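Gitau Muriithi Wins Season Three of "The Long Table"

FOR IMMEDIATE RELEASE

Well, we did it! After 11 weeks, one kitchen fire (small, everyone's fine) and more crying than I ever planned to do in front of my own crew, "The Long Table" has a winner, and it's Gitau Muriithi. I produce the show for Lillilen, I've been with it since the pilot, and our publicity person kindly let me write this one myself, so please forgive the exclamation marks.

If you missed the finale, the last three cooks had to run a full dinner service in the old ballroom at Bunnag, with 109 guests and no help from the judges. Gitau sent out a smoked fish stew, flatbreads and a coconut pudding he'd been told twice during the season to leave alone. He didn't leave it alone. The judges asked for seconds, and viewers gave him the win with nearly half of the final vote.

I'll admit I was nervous for him. He landed in the bottom two in week four, when his rice came out late and cold, and I remember him sitting on the back steps afterward with his apron over his head. Then he went back in and took the next team challenge — and from there he never saw the bottom two again.

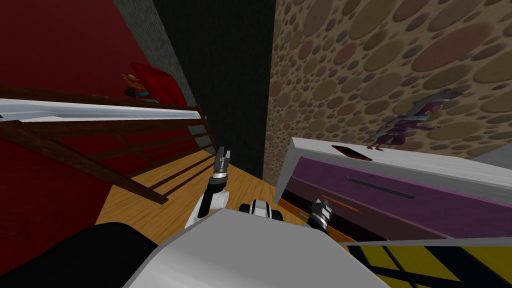 "I only applied because my sister filled in the form," Gitau told me once the confetti had settled. "I thought I'd be home in a week. I packed for a week! I wore the same 3 shirts all season and I think the whole country noticed." We did notice, Gitau. Wardrobe offered. He said no.

He takes home the cash prize, the big brass ladle and a development deal with our friends at Jullano, who'll be working with him on a short series about home cooking along the coast. It's early days and I can't say much, but I've read the outline and it made me hungry at nine in the morning.

A quick word on the other finalists, too. Both cooked beautifully, both were gracious at the end, and both will be back for our reunion special, which airs in November. We taped part of it already and it runs long — I'm fighting the edit suite for every minute of the pudding argument.

Season three is streaming in full on Remer, along with the extra kitchen footage we couldn't squeeze into the broadcast episodes. New episodes of season four start shooting in the spring, and applications are open now to home cooks age 18 and up. You'll need a short video of yourself making one dish start to finish, and please, talk while you cook! We get so many silent ones.

Gitau is available for phone and studio interviews through the Lillilen press office. Mornings are best, before 8 if you can stand it, as he likes to be at the market early.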